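Garment folding group, monthly meeting, February

Present: Hazel Begay (chair), Cheuk-hei Hung, Rizwan Gondal, Noreen Durrani
Apologies: Sobia Naqvi (sent written comments, read out under item 3)
Minutes: Noreen Durrani
Started 2:05 p.m.

**1. Minutes of the last meeting**

Accepted with one change. Under item 4, "sleeves" should read "hems." Rizwan's action on the spare finger pads is carried over, as the supplier has not answered.

**2. State of the demonstration set**

Cheuk-hei reported 745 handheld demonstrations recorded for the pants task. After review 546 are kept for training. The rest were dropped, mostly for lost tracking during the second fold, and a smaller number where the operator let go of the cloth and grabbed it again in a way the labels do not cover.

Hazel asked if the regrabs could be kept as a separate class. Cheuk-hei said yes in principle, but the start and end times would have to be marked by hand. Agreed to leave them out of the Zastov baseline and look again before the next round.

Rizwan noted that the kept set leans toward light cotton pants. Denim is 100 of the 546. He thinks this alone could account for much of the gap reported under item 3. Cheuk-hei was less sure – the denim demonstrations are also longer on average, so by number of time steps the share is higher than it looks.

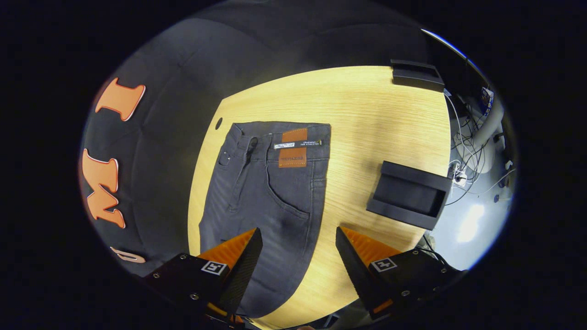
Denim start pose was discussed next, at Rizwan's request. The current protocol says only "flat, legs together," and operators have read it in different ways. Hazel wants one written rule for denim. The proposal is to lay the jeans with the waistband at the far side of the table and the legs running toward the gripper, fingers open, so that the first approach comes in over the lower legs. Noreen asked if the side facing up matters. Rizwan said it should be written down either way, as the leather patches near the waistband are a strong visual cue and the model may be using them to find the top of the garment. Agreed to record which side faces up for every denim demonstration from now on, and to add a field for it in the log sheet.

**3. Results, wrist view only against wrist view plus contact signal**

Cheuk-hei presented the comparison of the two policies. Both were trained on the same 546 demonstrations. The first (Zastov) sees only the view from the gripper. The second (Barnico) sees the same view and also gets an estimate of finger closing force. Each was run on the arm with the same garments in the same order, 271 trials per policy.

Main points:

- On cotton pants there was no difference that anyone present was willing to defend.
- On denim the contact signal helped with the first grasp. The wrist-only policy often closed on the top layer and left the lower one on the table.
- The second fold was no better with the contact signal. Failures there came from the arm letting go too early, with both policies.
- Barnico was slower per trial. Cheuk-hei put this down to a pause before closing, which he can see in the logs but has not yet traced.

Sobia's written comments were read out. She is concerned that success was scored by the same person who ran the trials, and asks for a second scorer who is not told which policy was running. She also asks for the score sheet to separate "folded but not aligned" from "not folded," which are now one category. Both points accepted.

There was some discussion of whether the denim result should go in the draft at all before the rescoring. Rizwan was for holding it. Hazel wanted it kept in, marked as preliminary, since the whole section is built on it. No agreement reached. Hazel will decide once the second scores are in.

**4. Patch test**

Following from item 2, Rizwan proposed a short test with the waistband patches covered by plain cloth of a similar color to the denim. If the grasp point moves, the model depends on the patches. Noreen pointed out that tacked-on cloth also changes the stiffness at the waistband, so there should be a control with the same cloth sewn elsewhere. Agreed. Wrist-only policy first, and Barnico if there is time.

**5. Log format**

The group will move to the Wirkovora log format for new recordings. Old ones stay as they are. Cheuk-hei has a converter that works on everything except the early files, where the clock offset is missing.

**6. Actions**

- Cheuk-hei: trace the pause before closing in the Barnico runs
- Cheuk-hei: add the "side facing up" field to the log sheet
- Rizwan: write the denim start pose rule, one page at most, and send it round
- Rizwan: spare finger pads (carried over)
- Noreen: prepare cover cloths and control for the patch test
- Sobia: second scoring of the trial videos, if she agrees. Hazel to ask her
- Hazel: decision on the denim section of the draft

**7. Any other business**

Noreen asked for the iron to be returned to the prep room after use.

Closed 3:20 p.m. Next meeting at the usual time, Rizwan to take minutes.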